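Flirkalgate Shared Workshop Forum > Builds in progress > Gear assembly arm, bench 14

Started by sivau_bench
Wednesday, April 25, 2018

Part two of the gear job. For those who missed the March thread: the arm has to pick a steel spur gear off the cloth, carry it over the round base plate and put it on a post. No jig for the gears, they lie where they are put. Camera at the wrist, parallel gripper, two printed fingers in red with black pads glued to the inner sides.

State of things:

1. Picking. Works when the gear stands or leans so that the fingers close across its width. Flat on the cloth is still poor. The rounded tips ride up on the teeth and the gear walks away.

2. Carrying. Last week I dropped the travel speed to 35 per cent and gave it a 600 ms pause after the grip closes. Grip is across the toothed edge with the face towards the camera, so the bore stays in view on the way over.

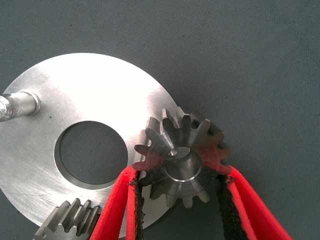 3. Placing. Not solved. The bore has a bevelled rim and I had hoped that would do the centring. It does if the gear arrives square. If it arrives tilted it jams on the end of the post and the controller reports contact, which my script takes as success.

4. Pads. They are shedding. The edges have gone crumbly and there are bits stuck to both fingers near the tips.

Suggestions on 3 wanted. I can live with 4 for now.

----

Reply from millscale
I would do 4 first. A pad that is breaking up does not hold at a constant height, so your tilt may be a pad fault. What is the material?

----

Reply from sivau_bench
Offcut rubber sheet from the scrap drawer, rough side out. Contact adhesive. No idea of the hardness.

----

Reply from oddthread
Disagree with millscale. The rubber is ugly but the shape is the problem. Two straight fingers on a round toothed part touch it at one tooth or two each side, and it can pivot about that line whatever you glue on. Put a shallow vee in each pad, or print a finger with a curved seat. I did that on the Vimham pulley feeder and the tilt went away with the same worn rubber.

----

Reply from millscale
The Vimham feeder handles smooth pulleys of one size. Put a curved seat against teeth and it lands differently each time depending on where the gaps fall. Soft pad, thick enough for the teeth to sink in, changed before it crumbles. Cheap and boring.

----

Reply from kettlebrook
Has anyone looked at the lighting? There is a big white patch across the top of the plate that reaches down towards the hole. If the post is being found from the same camera I would expect the fit to wander whenever the glare moves. The gear face is also picking up red from the fingers on both sides. If you threshold on colour anywhere, stop.

----

Reply from sivau_bench
Post position comes from the wrist camera, yes. Edge fit, grey only, so the red does not matter much. The glare might. The strip light is straight overhead and the plate is brushed metal with plenty of scratches, so it flares in odd directions. I will try a sheet of tracing paper under the light tonight.

----

Reply from oddthread
You could also stop finding the post every cycle. Bolt the plate down, measure once, done.

----

Reply from sivau_bench
The plate is loose on purpose. The whole idea is that it can be anywhere on the cloth. Bolting it down makes this a worse version of the Ramanauskas rig in the other room.

----

Reply from oddthread
Then at least put something under it with more grip than cloth. When the gear jams, the plate is going to slide, and your measurement is stale by the time you retry.

----

Reply from millscale
Agreed on that point. Also fix the success test. Contact alone tells you nothing. Check the height at contact against the height of a seated gear. If it is high, back off, turn the wrist a few degrees, come down again. A small spiral on the way down will find the bore more often than a straight push.

----

Reply from sivau_bench
Height check is in. Of 28 placements this evening it would have flagged every jam I could see by eye. Spiral next, then tracing paper, then new pads in a softer sheet if there is any left in the drawer. oddthread, please post the finger file anyway, I will print one pair and compare.

----

Reply from oddthread
Will do. It is drawn for a wider gripper, so check the bolt spacing before you print.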